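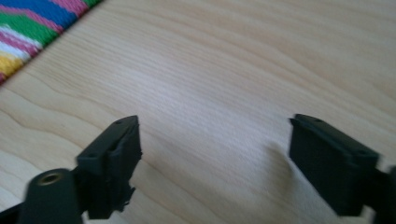

Wax it or oil it, said Henrike Fröhlich, but please don't do both in the same weekend. She said it before I'd even gotten my coat off, and I think she says it to everyone who comes through the door on an open day at Bonddale, where they finish tabletops and sell the woven cloths to go on them.

I went with Imke Pfeiffer, who drove, which meant we got there early (she can't stand looking for parking) and had the finishing room nearly to ourselves for a while. What a room! Boards leaning everywhere, that sweet nutty smell of oil, and a row of finished tops you were allowed to touch as much as you liked. I'm a sucker for pale wood with a lot going on in the grain. The tops I kept going back to had wavy brown lines bunched up on one side and long soft curves fanning out on the other, and where the light from the windows lay on them you could still see the fine streaks coming through the shine.

Henrike rubbed oil into a sample board for us with an old T-shirt and then made us wait. Her rule is to go with the grain, wipe off more than you think you should, and leave it alone overnight. I asked about the ring my teapot left in January and she just handed me a scrap of very fine sandpaper. So that's my next weekend taken care of.

The cloths were upstairs. Kamonchanok Phromma was running the loom and talking the whole time without losing her place, and I have no idea how. I like the coarse ribbed kind best, with the little raised threads that make the edge of each stripe look a bit jagged. Blue next to magenta pink, a touch of green, all of it loud, and so good on a light table! Imke thinks they belong on a dark one. We argued about it down the stairs and through most of lunch (potato soup, second helping free, go early).

Prices, for anybody planning a trip: a runner is $68 and a small side table starts at $490. I bought the runner. The table I walked past 3 times, and then I had Imke take me out to the car.

They wash the cloths cold and dry them flat, by the way. Mine is going on the kitchen table at a slant, across one corner, so I can still look at the wood while I have my coffee.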